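„Der Roboter darf sich im Rechner ruhig blamieren“

Wer Hajnalka Barta in ihrem Büro in Biritz besucht, bekommt zuerst einen Tee und dann, noch bevor man den Mantel recht abgelegt hat, eine Frage gestellt: Woher weiß man eigentlich, dass ein Roboter etwas gelernt hat? Sie stellt sie gern, und sie lässt einem viel Zeit für die Antwort. „Die meisten sagen: weil er es kann“, erzählt sie und rührt in ihrer Tasse. „Und dann frage ich zurück, ob er es auch noch kann, wenn ich die Teekanne eine Handbreit weiter nach hinten stelle.“

Um diese Handbreit geht es in Gerkerel, dem Projekt, das Barta gemeinsam mit Gualtiero Piras leitet. Die Gruppe lässt einen simulierten Roboterarm an virtuellen Tischen arbeiten und verändert dabei nach und nach die Umgebung: erst die Lage des Gegenstands, den er greifen soll, dann die Dinge ringsum, dann den Blickwinkel der Kamera. 456 Szenen sind auf diese Weise entstanden, und in jeder bekommt der Arm denselben knappen Auftrag, nämlich ein bestimmtes Stück Geschirr zu fassen und anzuheben.

Piras, der bis dahin still am Fenster gesessen hat, wird an dieser Stelle lebhaft. „Wir haben lange viel zu ordentliche Tische gebaut“, sagt er. „Ein Teller, eine Tasse, fertig. Damit bekommen Sie wunderschöne Kurven, und ich habe mich wirklich darüber gefreut — bis Morena kam und alles vollgestellt hat.“ Morena Bianchini schreibt an ihrer Doktorarbeit über solche vollen Tische. Sie lacht, als sie davon hört, und gibt zu, dass sie einfach ihren eigenen Küchentisch vor Augen hatte. Pflanzen seien besonders lästig, erklärt sie, weil Blätter so vieles verdecken, was der Arm gern sehen würde, und Glas sei auch nicht viel besser.

Das Ergebnis hat die Gruppe dann doch überrascht. Auf den ordentlichen Tischen gelangen 60 von 200 Greifversuchen nicht, und die Forscher vermuteten, auf den vollen müsse es sehr viel schlimmer aussehen. Das stimmte auch, aber nur für jene Steuerung, die ausschließlich aufgeräumte Szenen kannte. Wer von Anfang an im Durcheinander geübt hatte, kam später mit beiden gut zurecht. „Im Nachhinein klingt das selbstverständlich“, meint Barta, „aber wir haben einen ganzen August damit verbracht, nach einem Fehler in der Auswertung zu suchen, so wenig haben wir der Sache getraut.“

Offen bleibt, wie viel davon sich auf einen echten Arm übertragen lässt. Piras ist da vorsichtig und möchte sich nicht drängen lassen. Eine glänzende Schüssel im Rechner sei eben sehr brav, sagt er, sie habe keinen Spülmittelrest am Rand und keinen Sprung. In Godow soll bis 2027 ein Versuchsstand eingerichtet werden, an dem man die Szenen mit richtigem Geschirr nachstellen kann. Bianchini sammelt dafür schon auf Flohmärkten, sehr zur Freude ihrer Mutter, die dabei den einen oder anderen Teller abzweigt.

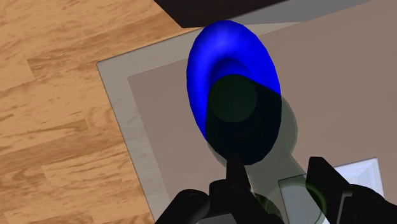
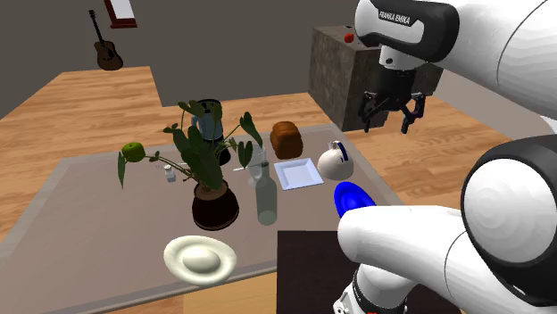 Zwei Ansichten aus der Simulation: oben der schwarze Greifer vor einem blauen Gefäß, unten der Arm am gedeckten Tisch mit Topfpflanze.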